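Palemel Countertop Tidying Set: Data Card

Version 2
Last updated: Jun 17, 2021
Maintained by the Skeltavis documentation group

Summary

The Palemel set is a collection of pictures of small household items being gathered and put in order on countertops. It covers batteries, trays, figurines, keys, clips and similar objects of the kind that collect on a kitchen or utility surface. The set contains 400 pictures, divided into 2 parts: sorting into trays and clearing of surfaces. It is intended for the study of household order and for teaching material on home storage.

Contents of each record

Every record consists of one picture, a short title, a list of the items that matter to the task, and a note on the surface. Items are named by everyday type. Brand and model are left blank unless they can be read without doubt. Where lettering is too small to read, the field is marked "unread" and is not completed by guesswork.
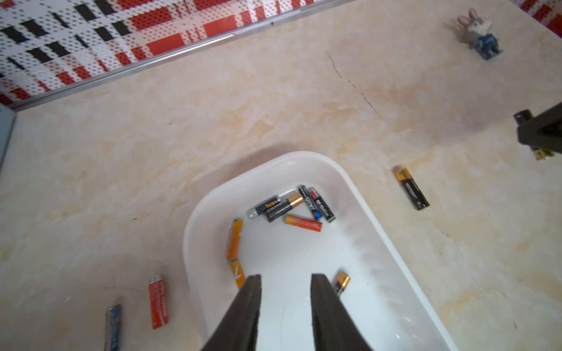
Batteries form the largest group in the sorting part. They are recorded by size where the size is clear, and otherwise simply as "battery." Position is recorded in one of two ways: in the container or outside it. A black AA battery with a copper-gold end, lying by itself on the counter to the right of a white plastic tray, is therefore entered as outside, and the batteries within the raised rim are entered as inside. No charge level is recorded for any battery – a picture gives no basis for one. Ornaments such as the gray rabbit in the blue outfit are listed as "not to be moved" and are excluded from the sorting task.

Surfaces

Patterned countertops were kept in the set on purpose. Marble-like finishes often carry thin lines that may be veins, seams or cracks, and annotators were instructed to write "line in surface" in all such cases. Wall panels are described by color and pattern only. Shadows and reflections are not annotated.

Changes since the first version

The May revision replaced 20 titles that named the room without sufficient evidence. The label "dish" was merged with "tray," and the label "toy" was separated from "figurine." Users who hold the earlier files should replace the item list as well as the titles, as the two are not compatible across versions.

Known limitations

Lighting varies, and glossy containers may hide the outline of small items. Items that overlap closely may be listed as a group – this applies mainly to batteries and clips. The set should not be used to estimate how many items a typical household keeps.

Access and citation

Requests for access are handled by the Jarnstead reading room. Please cite the set as "Palemel Countertop Tidying Set, Version 2, Skeltavis." Corrections to item names may be sent to the same office and should quote the record title in full.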